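Nunuvent Drinks Table, Tristthorpe
Progress report to the Amolura fund, August

Hello all, and thank you for your patience with this one. I promised it for the end of last month and then the fridge went, which I'll come to. It covers the second stretch of the grant, so the drinks table itself, the stock, and what we've learned about handing out bottles to people who have just walked two miles up from the harbour and want one right now please.

Quick reminder of where we'd got to. You gave us 1000 pounds to set up and stock a help-yourself drinks table at the old Tristthorpe ticket hall, open to anyone using the coast path. By the spring report we had the hall, the key and a very long list of things we hadn't bought. Most of that list is now crossed off.

The table first, as I went on about it so much last time. We stuck with green. I did look at a white one, and it would have been cheaper, but the hall is all cream paint and grey floor and a white table simply vanished in there. People walk in, see a great big slab of green and head for it. The matt top was a good choice too (not mine, I wanted shiny) as the afternoon sun comes straight in and you can still read a label without squinting.

Stock has been the surprise. We started with water, a blackcurrant squash and the orange, and I'd put most of the order into water, thinking walkers would be sensible. Walkers are not sensible! They want the orange. In our first full month of opening we gave out 172 bottles of it and were left with a cupboard full of water, so I've turned the order round and the water will see us into autumn without buying any more.

We've changed how the bottles go out as well. Standing up, they looked lovely for the first few minutes, and then a door would bang or a rucksack would swing round and over they all went. So now they lie on their sides towards the back, caps facing whoever's coming to take one.

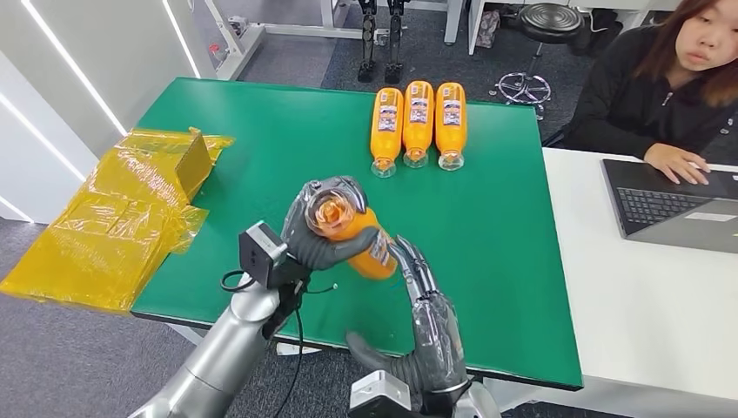
It does mean checking caps before anything goes on the table, and I've added that to the opening-up sheet. One loose cap and you've got a sticky puddle, and orange on a green top shows up beautifully, I can tell you. Each bottle gets picked up, tipped so you can look at the cap properly, and given a twist if it needs one. Anything with a damaged cap goes in the crate under the sink and gets poured away at the end of the day. The whole job fits easily into the time it takes the kettle to boil.

Labels are the other thing on the sheet. A couple of parents asked in the visitors' book whether they could check ingredients before their children took a drink, which seems more than fair, so we keep one bottle of each kind back for people to look at and we don't put out any with a torn label.

Now, the fridge. The second-hand one lasted 3 weeks and then stopped, overnight, with a full load in it. The drinks were all fine, just warm, and everyone was very nice about it. The repair quote was more than the fridge had cost, so I've bought a smaller one from Lūse out of the money set aside for signs. I did email before spending it and had your okay, but I'm putting it here so it's all in one place. The smaller fridge suits us better, as it goes. It holds what we need for one opening and fits under the window, so the walkway to the toilets is clear again.

What's behind: the signs, obviously. We have one painted board at the gate and nothing at the harbour end, and I think we're missing people who'd happily come up if they knew we existed. I've asked for a price on 2 plain ones with an arrow. Recycling is behind too. The bin we've got fills up before the afternoon's out, and I've been taking the extra home in my car, which can't go on for ever (my boot smells of oranges).

Next on my list are the harbour signs, a bigger recycling bin and a proper shelf in the cupboard so the cases aren't stacked on the floor. I'd also like to try opening at half past eight for the early walkers, with no extra money needed, only a slightly grumpier me.

Receipts are in the shared folder, with the fridge one on top. If you'd like to come and see the table in use, mornings are quieter and afternoons are more fun. The key's with me either way, so just send a message first and I'll have an orange put by for you.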